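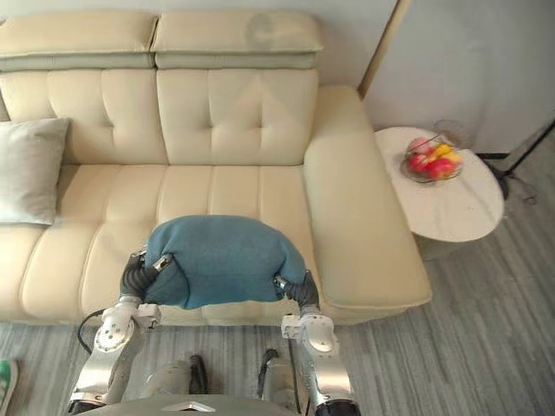

A cream-colored leather sofa with a light gray throw pillow.

Sneha Mittal sells small hardware parts from a unit in Umbridge: felt pads, door stops, cable clips, cabinet hinges. She started with drawer liners and dropped them after the first year.

"They came back all the time," she says. "People measured the outside of the drawer and then the liner didn't fit."

Her best seller now is the Pirkitz cabinet hinge, sold in packs of two. Most orders are for a single pack. The large ones come from landlords, and those can run to 200 hinges at once.

Mittal writes her own listings. She used to pay an agency for it, but the titles got so long that buyers missed the size. "I had one that was three lines and the word 'hinge' came last," she says. She cut it down to the brand, the opening angle and the finish.

Umesh Khurana handles packing and returns. He says most complaints are about screws.

"The screws are in a bag taped under the lid -- people throw the lid out," he says. "We send another bag. It costs less than arguing."

They tried putting the bag in with the hinges, but it scratched the nickel ones. The supplier, Gemero, has promised a new box by the end of August.

Last year they shipped around 92 parcels a week. Mittal would like more, but she doesn't want a second unit. The rent went up in the spring and the loading door still sticks.

Asked what she would stock next, she mentions shelf brackets. Khurana is against it. "Too heavy," he says. "Ask me again when we have a cart."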